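Does "airtight" on a storage canister mean anything?
Home > Kitchen > Food Storage

noemi_b
I'm about to spend real money on a set of Prarkik canisters for coffee and flour. The box says airtight and "fresh up to 10 weeks." Fresh compared to what? Has anyone here tested this or are we all just trusting the sticker?

haziqentili
Trusting the sticker. I've had mine for 5 years and the coffee tastes like coffee.

dry_goods_farah
Coffee in a rolled-up bag tastes like coffee too. Did you ever try both from the same roast? I did, with a friend pouring so I didn't know which was which. After 8 days I couldn't pick the canister. Maybe my tongue is bad, but I'd want to see somebody else do it before paying extra.

haziqentili
One person, one bag of beans. Not much of a test either.

dry_goods_farah
Fair. Still one more test than Prarkik put on the box.

wulan_r
Flour is different, I think. I don't care how it smells, I care about moths. Any lid that closes tight does that. I use old pickle jars and keep them in a wire basket so I can pull the lot out at once.

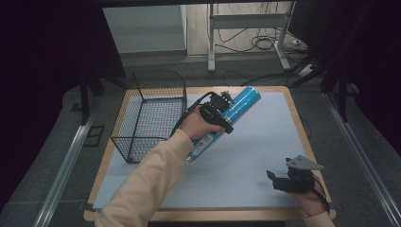
Last edited by wulan_r on 19 May 2024

noemi_b
Moths I believe in. I lost a whole shelf to them in August. So you're saying a jar is as good as the fancy one?

wulan_r
For moths, yes. Check the rubber ring though. Mine went stiff and I had to replace two.

amirulm
Going to disagree with Farah. Where I live it's humid all summer and brown sugar turns to soup in a bag. In a Driter tin it stays put. You can't tell me that's the sticker.

dry_goods_farah
I didn't say lids do nothing. I said "10 weeks" is a number with no test behind it. And how long did the sugar sit in the bag versus the tin?

amirulm
Didn't write it down.

dry_goods_farah
Right.

haziqentili
Their site has 1,000 five-star reviews, for what it's worth.

noemi_b
Not much, most of those get written the day the box shows up. I'll buy one small one and keep half the flour in a jar.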